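Gas or induction for a small kitchen?

plumduff
Right, we've got until December to decide. The old cooker is on its last legs and my other half wants induction. I grew up on gas and I like seeing a flame! Plernard have a four burner gas on glass at £494, fitting not included. Anyone regret going either way?

tansyhill
Induction, no contest. Had ours 7 years and I'd never go back. Wipe it down and you're done.

oldmarrow
Disagree, sorry. We had an Endivano induction in the last house and I hated those touch controls, a splash of water and the thing sulked. Give me a proper knob any day. Check your pans as well, I had to bin 8 of mine.

tansyhill
Well that's the controls, isn't it, you can get induction with knobs. And a gas hob is a pain to clean, all those grates in the sink every Sunday roast.

plumduff
Hmm, I do hate scrubbing. But our worktop's staying whatever happens, so it has to suit dark marble, and I keep coming back to black glass.
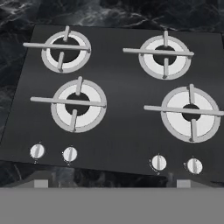

Anyway the fitter can't come for a month and he wants up to 30 quid just to look at the pipe. Is that normal?

oldmarrow
Ours took it off the final bill. Ask him.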